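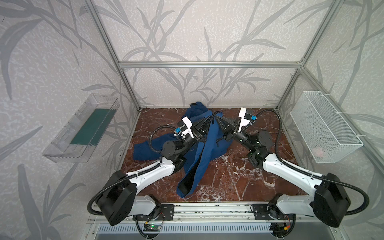 布の扱いは把持の問題として語られすぎており、実際に時間を食うのは二本の腕の時計合わせと、つかんだ後に何が変わったかを書き留める仕組みのほうだ、とDilek Dumanは書いている。この見方は、Kellar(ケラー)の設計にかなりの部分まで反映されている。

Kellarは、双腕ロボットによる衣類操作のための制御・計画ソフトウェアである。Umetti社が開発し、Skirnoddaleにある同社の開発拠点で保守されている。平行グリッパを備えた二本のアームと、各手首のカメラ、作業面を見渡す固定カメラからなる構成を標準とし、丸まった上着やズボンを広げる、端をそろえる、折るといった作業を対象とする。知覚部分は独立したモジュールとして分けられており、Mendonça(メンドンサ)の名で呼ばれる。

概要

衣類は変形の自由度が高く、剛体のように位置と姿勢だけで状態を表すことができない。同じ上着でも、袖が胴の下に入っているか、裏地が表に出ているかによって、次に取るべき動作は変わる。Kellarは衣類全体の形状を復元することを目的とせず、つかめる場所の候補と、その場所を動かしたときに見込まれる変化だけを扱う。内部の状態表現は、縁、縫い目、留め具、布の重なりの境界を節点とするグラフで、節点ごとに信頼度と最終観測時刻が付く。

処理は知覚、計画、軌道生成、サーボの四層に分かれる。上位の層ほど周期が長く、サーボ層は1000 Hzで動作する。計画層は周期を持たず、グラフに一定以上の変化があったとき、または動作プリミティブが終了したときに呼び出される。層の間の通信は時刻印付きのメッセージで行われ、受け手は古すぎるメッセージを捨てる。

名称

Kellarという名称は、開発初期に使われていた計算機のホスト名に由来する。当初は左右のアームを同期させるための小さなデーモンだけを指していたが、計画層が同じリポジトリに統合された後、全体の名称として使われるようになった。古い設定ファイルでは、同期デーモンの項目に現在も単にkellarと記されている。

知覚

Mendonçaは、固定カメラと手首カメラの画像から布の領域を切り出し、グラフの節点を更新する。固定カメラの画像は衣類の大まかな輪郭と腕の配置を知るために、手首カメラの画像は把持点の決定に使われる。両者の推定が食い違う場合、指先の近くでは手首カメラを優先する。

背景の模様は誤検出の主な原因の一つである。赤褐色の地に白い筋の走る大理石の作業面や、灰色の葉が描かれた壁では、筋や葉の輪郭が布の縁に似た応答を返すことがある。Mendonçaは起動時に衣類のない状態の背景を記録し、照合によって応答を抑える。ただし手首カメラは腕とともに動くため、この方法をそのまま適用できない。手首側では、自己位置から計算した作業面と壁の平面を使い、平面上に載る線分の重みを下げる。

暗い色の布では、折り目の陰と布の重なりの境界を区別しにくい。紺色や黒の衣類に対しては露光の異なる画像を交互に取得する設定があり、画像一組あたりの処理時間が延びる代わりに、襞の内側の濃淡が残る。タグや裾の突き出た部分は小さくても輪郭が明瞭に出やすく、向きの推定の手がかりとして使われる。

グリッパとケーブル用の導管も画像に入り込む。アームの各リンクは関節角から画像上に投影して除外できるが、手首から肘側へ弧を描く導管は姿勢によって形が変わり、運動学モデルだけでは位置を決められない。Mendonçaは導管を蛇腹状の模様で検出し、その領域を未観測として扱う。未観測の領域にある節点は削除されず、信頼度だけが時間とともに下がる。

計画

計画層は9種類の動作プリミティブを組み合わせる。つまむ、引く、持ち上げる、持ち替える、張る、振る、押さえる、置く、離す、である。各プリミティブには事前条件と終了条件があり、終了条件は関節トルク、グリッパの開度、布の領域の面積変化のいずれかで記述される。

双腕の動作では、片方の腕が布を保持し、もう片方が次の把持点を探す形が基本になる。両腕の指先が衣類の中央付近で接近する場面は多く、計画層は衝突を避けるために共有領域の通行権を管理する。通行権は一度に片方の腕だけが持ち、もう片方は領域の境界で待機する。両腕で同じ襞をつまむ場合に限り、指先間の最小距離を緩めた協調モードに切り替わる。

通行権の受け渡しは、応答がないまま700ミリ秒を過ぎると失効する。失効した場合は、保持側の腕を静止させたまま、探索側の腕を直前の待機点まで戻す。初期の版では両腕とも戻していたが、布を保持した腕が動くと襞の位置が変わり、グラフの更新をやり直す必要が生じるため改められた。

留め具のある衣類では、ファスナーの列を節点の連なりとして登録する。ファスナーは周囲の布より曲がりにくいため、張る動作の基準線に適している。一方で、歯の部分を指で強く挟むと滑りやすく、把持点としての優先度は低く設定されている。把持の候補は列に沿った縁取りの布か、列から離れた重なりの少ない部分に置かれる。
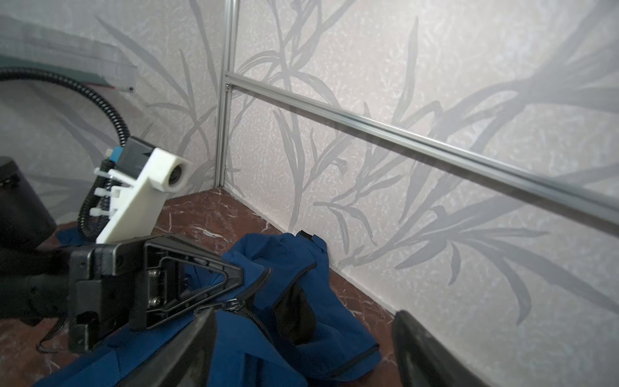
Umut Yurtの指摘によれば、指の間に襞が入った段階で成功と見なす実装が多すぎる。閉じた後に何枚つかんだかを確かめないかぎり、次の引く動作で表地と裏地が別々に動く危険は残る、という。

把持の確認

Kellarは、つまむ動作の後に短い確認動作を挿入する。指を閉じた状態で手首をわずかに持ち上げ、グリッパの開度と布の領域の変化を比べて、つかんだ層の枚数を推定する。推定結果は一枚、複数枚、不明の三値で、数値としての枚数は出力されない。複数枚と判定された場合、計画層は離してつかみ直すか、そのまま進めるかを後続のプリミティブに応じて選ぶ。置く動作や押さえる動作では複数枚でも支障が少なく、張る動作ではつかみ直しが選ばれやすい。

作業空間の隅では確認動作が制限される。壁と作業面の境に布が寄っている場合、手首を持ち上げる方向に余裕があっても、導管やカメラの取り付け部が壁に近づく。このためアームの衝突モデルには、グリッパ本体に加えて手首カメラの取り付け部と、導管の可動範囲を包む領域が登録される。領域は大きめに取られており、隅の布に届かないと判定されることがある。そのときは、布の見えている端をつまんで中央へ引き寄せる動作が先に計画される。

制御

サーボ層は左右のアームを一つの時刻基準で駆動する。布を張った状態では、片腕の遅れがそのまま張力の変動になるため、軌道は両腕分をまとめて送信し、片方だけを先行させることはできない。張力は直接には測定されず、関節トルクから重力と摩擦の補償分を差し引いた値で代用される。

グリッパの閉じる力には衣類ごとの上限がある。綿のように滑りにくい布では低い値から始め、表面の滑らかな布では上限を引き上げる。布の種類は作業者が設定ファイルで指定するか、最初の把持で指先の滑りを検出して切り替える。自動の切り替えは一つの衣類につき一度だけ行われ、途中で元の設定に戻ることはない。

固定レールに取り付けられたアームの場合、左右の基部の相対位置は据え付け時に一度だけ較正する。手首カメラの較正は別に行い、カメラを付け直すたびに更新を要する。較正値には有効期限が設けられていないが、指先の見かけの位置と計算上の位置の差がしきい値を超えると警告が出る。

開発用ツール

付属の再生ツールは、記録した画像、関節角、グラフ、計画層の判断を同じ時間軸に並べて表示する。任意の時点で再生を止め、計画層だけを現在の版で実行し直すことができるため、判断の変化を実機なしで調べられる。布そのものの反応は再現されず、実行し直した結果が記録と分かれた後の画像は参考にならない。

回帰試験には163件の記録が使われる。各記録には、許容される最初のプリミティブと、選んではならない把持点が付されている。正解を一つに定めないのは、同じ状態の衣類に対して妥当な手順が複数あるためである。試験は計画層と知覚層で別々に実行でき、知覚層の試験ではグラフの節点の位置と種類だけが照合される。

遠隔操作による記録の取り込みにも対応する。操作者の動作は区間に分割され、最も近いプリミティブの名前が自動で付けられる。名前の修正は再生ツール上で行う。持ち替えと、離してからつまみ直す動作は自動では区別しにくく、修正の多くはこの二つに集中する。

制約と批判

Kellarは、裏返った衣類を表に返す作業を扱わない。袖の内側に指を入れる動作がプリミティブになく、袋状の部分を開いたまま保つことも想定されていない。ボタンや紐の操作も対象外で、ファスナーは目印として利用されるだけで開閉はできない。

グラフ表現については、節点の信頼度を下げる速さが固定されている点が批判されている。振る動作の後は布全体の配置が変わるにもかかわらず、未観測の節点がしばらく残り、計画層が存在しない縁をつまみに行くことがある。回避策として、振る動作の終了時にすべての節点を未確認に戻す設定が用意されているが、既定では無効である。Dumanはこの設定を既定で有効にするよう求めており、Umettiの保守担当は、再観測に要する時間を理由に判断を保留している。

プリミティブの追加手順が煩雑であることも知られている。終了条件を新たに定義するには計画層とサーボ層の両方に変更が必要で、両者の版が一致しないと起動時に停止する。3月の改訂で版の照合結果が起動記録に出力されるようになり、不一致の箇所は層の名前とともに表示される。

関連項目

双腕協調制御
変形物体の操作
視覚サーボ
手先カメラの較正
動作プリミティブ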